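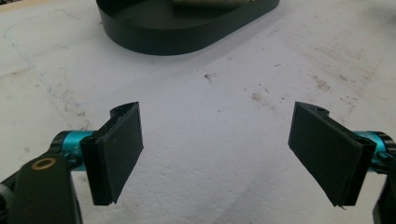

Issue 19, page 2

Foam board offcuts are the hardest thing the Helidley depot takes in, according to its site manager. "They weigh nothing and fill everything," she said. "A full cage comes to nearly 19 kilos. The lorry costs the same whatever is in it."

The depot bought a Drundunix press last November. It squeezes clean white board into blocks, which go to Prudow for melting. The site handled 781 cages in the year before the press and 462 in the year after, with no fall in the amount of board brought in.

Paper-faced board is still refused. "The facing has to come off first, and we have no means of doing that here," the manager said. Tape and glue are tolerated in small amounts.

Asked about noise, she said the press runs for 2 hours each morning and is kept shut off while the public bays are open. Traders should book a slot at the gate office and bring board cut to cage length.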